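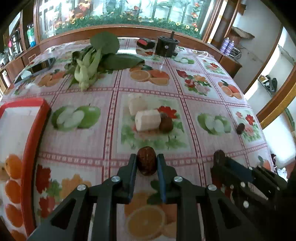 Dates on the checked tablecloth, with the bok choy waiting its turn at the back.

Hi, I'm Sepehr Ranjbar, and Skostik is my little software company. There are two of us full time, and we write the part of a robot's brain that decides how hard to squeeze and when to let go. We don't build arms. Plenty of people build very nice arms already, and I'm terrible with a soldering iron!

I got into this sideways. I was working on path planning at Mohammadi, a packing line company, and every time a gripper dropped something the planner got the blame (meaning me). So I started logging everything: finger width, wrist pose, the camera view, all of it on one clock. Most of the drops came down to timing. The fingers opened while the wrist was still moving, or the camera data was late and the controller was acting on old news. I wrote a small tool to line it all up, people at work kept asking for copies, and after a while I left to do it properly.

That tool is called Zaruvness now, and it's still the thing we're best known for. You feed it recordings of somebody picking things up and it cleans up the timing, splits the recording into separate grasps and hands you something you can train on. Version 2 went out on 2 Feb 2022, with a much faster viewer (sorry to everyone who suffered through the first one).

Our other project is Plirnstead, the grasp controller. It takes the learned policy's suggestion and smooths it out before it gets to the fingers. We test it against a list of 94 everyday objects, and food makes up a big chunk of that list. I love food for this work. A dried date is small and dark and wrinkled, so the edge detection has to earn its keep, and a peeled white vegetable on a pale patch of cloth is nearly as mean. Busy tablecloths are great too - a printed orange looks an awful lot like something you should grab if all you've got is one camera and a hopeful segmentation model.

We have nine customers at the moment, mostly small labs plus a couple of kitchen automation folks. If you write in, you get one of us, usually the same day. We'll ask for a recording and your config file first, so please attach both!

We're not hiring right now, but if you like calibration bugs and don't mind snacks on the desk, send me a note anyway. I read all of them.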